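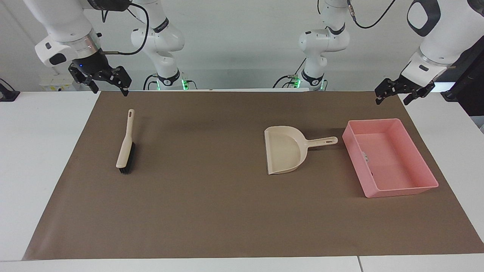
Brush, dustpan and tray on the mat, both grippers open.

Setting up the two-arm sweep task in Galon

This page covers the scene file, the grasp points and the first slow run. You need Galon installed and both arms already calibrated. If they aren't, do the Virkusholm calibration page first.

1. Start the servers
Start the arm server on port 1138 and the camera server on port 1978. Wait until both report ready, then open the Narner viewer.

2. Fit the table plane
Run the plane fit with the mat in place. The mat is a flat brown and the fit copes well with it, but the white table around it can wash out. Lower the exposure if the edges of the mat look ragged in the viewer.

3. Label the objects
Name them brush, dustpan and tray in the scene file. Names are case sensitive. The brush and the dustpan are both cream, so don't use the colour filter to tell them apart. Use the shape match.

4. Set the grasp points
Put one grasp on each handle, clear of the hanging hole. Set the approach height to 10 cm. Give the dustpan to one arm and the brush to the other, and save.

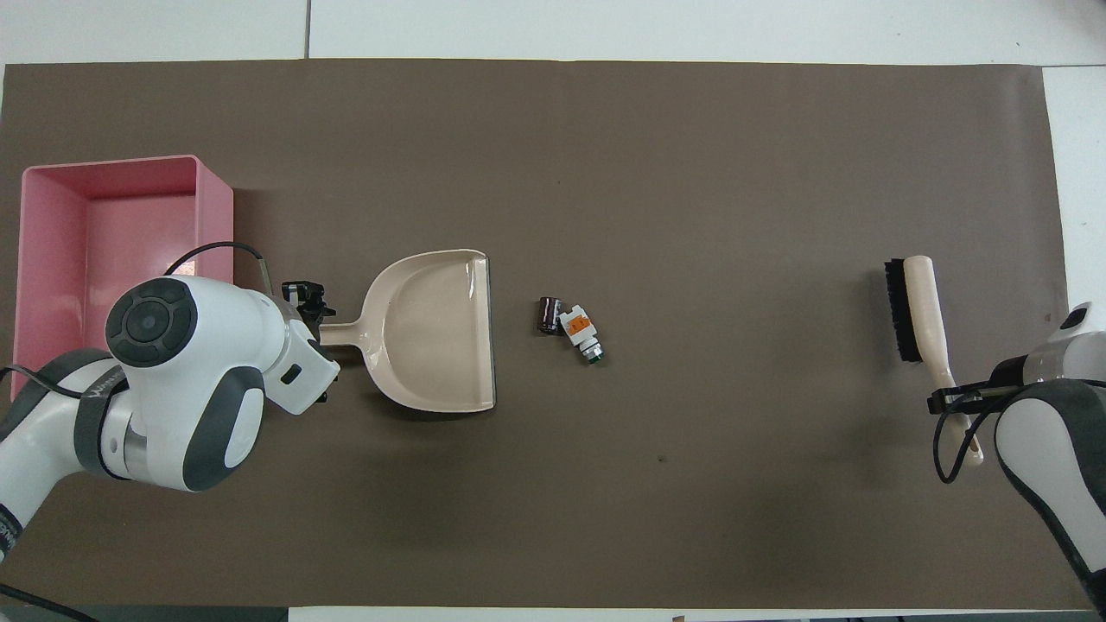 5. Hold and check
With a gripper on each handle, pause the planner. The dustpan should lie flat with its front edge towards the small parts to be swept. If the lip is raised, lower the grasp by 2 mm and try again. Look at the cable loops too, and add them as keep-out zones if the planner wants to cross them.

6. Run the sweep slowly
Use the slow profile and keep a hand near the stop button. Save the log under the Naseri folder.

Page kept by Robel Derese. Last changed in September.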